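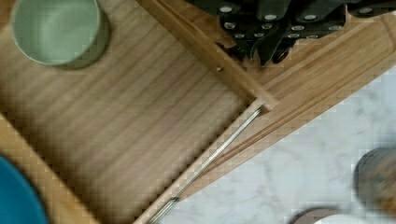 Chapter 3
Glazes and the Firing Cycle

A glaze is a thin layer of glass melted onto clay. It seals the surface, makes a pot easier to wash, and gives it most of its color. Chapter 2 dealt with the clay body. We turn now to what covers it.

Every glaze needs silica, which forms the glass; a flux, which lowers the melting point; and alumina, which keeps the melt from running off the pot. Small amounts of metal oxide supply the color. Copper often gives green, and cobalt gives blue, but the same oxide can look quite different in another kiln – or on another shelf of the same kiln.

The pottery at Foltholm kept a record of its test tiles one February. Of 151 tiles, nearly a third came out a shade the potters had not planned. Most of the trouble was traced to uneven cooling. The Foltholm records are discussed in Section 3.2, along with a slower firing schedule used at the Gendmont works.

Key terms: flux, silica, alumina, oxide, crazing, cone

Before you read: Find two glazed dishes at home. Compare the color at the rim with the color lower down, and write down any difference you see.

3.1 What Happens in the Kiln

As the kiln heats up, any water left in the clay is driven off first.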